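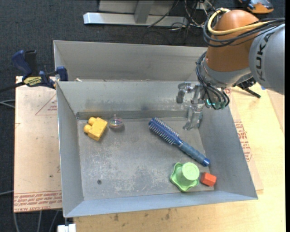
Issue 55, page 30

Teaching grasps by remote control: frequently asked questions
Maintained by Morven Innes and Lewis Moncrieff, Skirkomard project
14 shares | 6 comments

What does an operator do?
Drives the arm with a hand controller from the desk, picks one object out of the metal bin and releases it in the second bin. Each pick is saved as one demonstration.

Do I have to choose a particular object?
No. Take whichever you judge easiest to reach. The order you choose is part of the data.

How should I take hold of the hairbrush?
By the handle, with the fingers across it. Grasps on the bristles are accepted but must be tagged "soft contact".

The green cup-like toy is lying closed end up. May I turn it over first?
Yes, if you do it with the gripper. Keep recording. Do not reach in by hand during a demonstration.

What about the clear spinning-top shape?
Approach slowly from above. Depth readings on transparent objects are poor, so trust the colour view. If you miss three times, move on.

Can I push objects away from the walls?
Yes. The sides slope, and a block near a corner often has to be nudged inwards before both fingers will fit.

What counts as a failed demonstration?
A drop outside either bin, a protective stop, or a pause longer than 30 seconds. Mark it as failed and keep the file. Failed runs are used in training.

How many demonstrations are needed?
The target is 2,000. The log stood at 582 on 30 October 2026.

Can I guide the arm by hand instead?
Only after Keir Semple has signed you off. Hand-guided runs go in a separate folder, as their speeds differ.

Who moves the bins or clamps?
Sorcha Farquharson. Any shift in position means the calibration must be repeated.

6 comments | Share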